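Search the guide... Go
Print this section | E-mail this section

SENATO PENDULUM SET - USER GUIDE
Section 3: Setting Up for Your First Session

By now you should have the set unpacked and the cord threaded (Section 2). This is the fun part! Take your time with it. A pendulum that has been set up with care is a joy to use, and most of the questions we get at the Pirnbridge workshop come from people who skipped straight to asking about their love lives.

3.1 Choosing your spot

1. Pick a table that does not wobble. Press on each corner with the flat of your hand. If it rocks, fold a bit of card under the short leg.

2. Turn off fans and close the windows. The brass bob is light and will pick up a draft you can't feel on your own skin.

3. Take off any rings or bracelets on the hand you'll be using. Ysaline Texier, who drew the charts, wears hers and gets on fine, but she has been doing this a long while. Start without.

4. Put your phone in another room, or at least face down and silent. A buzzing phone on the same table will set the bob going every time.

Note: Evening works well for many people, but there is no rule. Try a few different times during your first week and write down which one felt calmest.

3.2 Laying out the chart

5. Unroll the cloth chart with the half circle facing you. YES is on the right, NO on the left, and the little star in the middle is ASK AGAIN.

6. Smooth the chart from the center outward. Stubborn creases come out with a cool iron on the back of the cloth. Do not iron the printed side.

7. Set the four felt weights on the corners. The older Maillard edition of the set came with only two weights, and those go on the top corners.

8. Place the notebook on the side of your free hand, open to a clean page, with a pencil you like. You will be writing without looking much, so a pen with a cap is a nuisance.

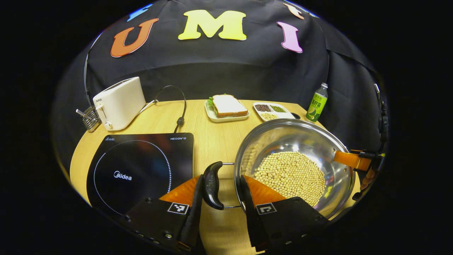
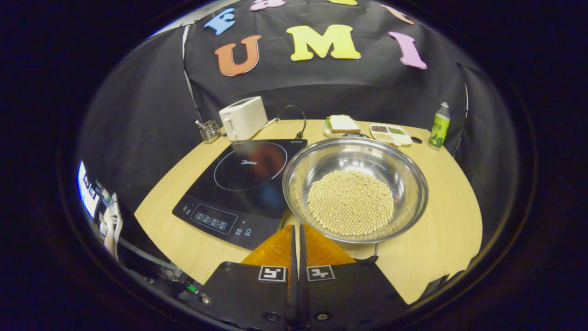 Cutout letters on black fabric, light wood-grain table.

3.3 Holding the cord

9. Sit with both feet flat on the floor. Rest your elbow on the table, just off the edge of the chart.

10. Hold the cord between thumb and first finger, with your wrist bent slightly down. Let the spare cord fall into your palm. Don't wrap it around a finger - it cuts in after a while and you start to fidget.

11. Lower the bob until it hangs a finger's width over the star. If it brushes the cloth, shorten the cord a little.

12. Wait for the bob to come to rest. This can feel like forever the first time. Breathe normally and look at the star, or close your eyes if you'd like.

CAUTION: If your hand or shoulder starts to ache, stop and shake it out. Keep your first sessions to 5 minutes. Longer ones will come, and a sore wrist is a sad reason to put the set back in its box.

CAUTION: The bob has a pointed tip. Keep the set away from small children, and from cats, who find it wonderful.

3.4 Finding your signals

Everyone's signals are a bit different, and I love this step because it is the moment the set becomes yours.

13. Say out loud, "Show me yes." Wait. The bob may swing toward YES, or it may make a circle. Either is fine. Draw what it did in your notebook with a small arrow.

14. Let it settle, then say, "Show me no." Draw that too.

15. Let it settle again, then say, "Show me ask again." Some people get no movement at all here. Write down "still" and count that as your signal.

16. Go through steps 13 to 15 once more. If the signals match, you're ready for Section 4. If they don't, put everything away and try the next day.

Note: What makes the bob move? Readers of this guide hold all kinds of views. Some feel guided, some say it is the tiny movements of their own hand speaking for a quieter part of the mind, and plenty are happy to leave it open. The set works the same way whichever camp you're in. Thierry Sabatier has a good long chapter on this in the companion book, starting on page 207.

CAUTION: Please don't use the pendulum to make decisions about your health, medicine, money or legal matters. Talk to someone qualified. The charts were made for reflection and that is where they shine.

3.5 If something isn't right

The bob spins but won't swing. The cord has a twist in it. Hold it up by the top bead and let it unwind by itself, then start again at step 11.

The bob never settles. Check for drafts again, then check your elbow. If your elbow is in the air, the bob will drift all evening.

Signals change from day to day. Very common in the first month. Keep the notebook going - Canan Sönmez filled 80 pages before hers settled down, and she now teaches the Monday group.

The cord is fraying near the bead. Trim it and re-knot as shown in Section 2. Spare cord is in the flap under the lid.

3.6 Putting the set away

17. Wipe the bob with the dry cloth. No polish, no water, no salt (salt will pit the brass).

18. Coil the cord loosely and lay it on top of the bob in the pouch.

19. Roll the chart, printed side in. Don't fold it.

20. Write the day and one line on how the session felt, even if the line is "nothing much."

Next: Section 4, Asking Your First Questions
Back: Section 2, Unpacking and Threading

341 shares | 5 comments
Print this section | E-mail this section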